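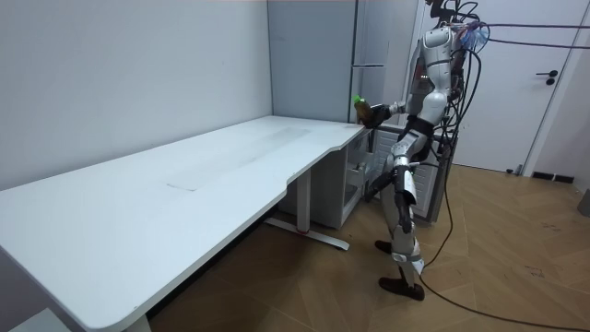

Okay, small home office people, gather round. I have spent the whole of Friday on my desk corner and I'm so happy with it I have to tell somebody!

First, the desk. White top, long, with that lovely curved cutout along the front edge. I wanted a curve for years. You sort of tuck into it, and everything is in reach without leaning.

My one rule now: a single drink on the desk, and it has to have a cap. A bottle with a good bright green cap is perfect (you can find it out of the corner of your eye while you're reading).

I used to keep 30 things on this desk. Pens, mugs, three dead chargers, a Nordin catalog from who knows when. All of it got sorted into keep, drawer or bye.

Bare desktop at the end of the day, every day. I wipe it with a damp cloth and walk away. Coming in the next morning to a clear white surface — oh, it's the best feeling.

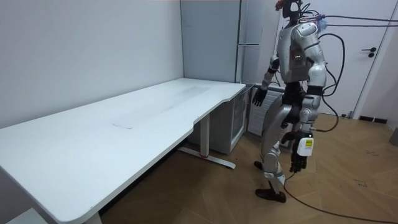
Evdokia Moschos wrote back that a bare desk only lasts until the mail comes, and that she'd put a tray by the front door before touching a single drawer. Fair point, Evdokia! Tray is going on the list.

She also asked if I ever sit with my knees against the cabinet. Nope, it's way down at the right end, so there's plenty of room.

Now the part I'm most excited about, which is everything under the desk. I'm numbering these so I don't ramble.

1. Clear the floor around the legs. I love a light wood floor in a slanted pattern and it's a shame to hide it under bags. The thin band of red on the white leg gets to show too, such a cute detail.
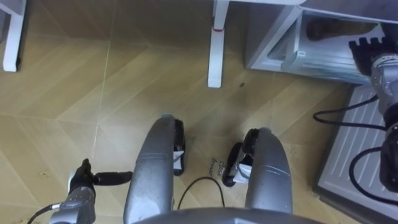

2. Use the open compartment for things you grab daily, and only those. Paper goes in the drawers.

3. Sweep with the grain of the boards, then once across. Takes me about 30 seconds, and I do it with music on.

Next up is the Widdale shelf in the hall. Send me your desk corners, I want to see all of them!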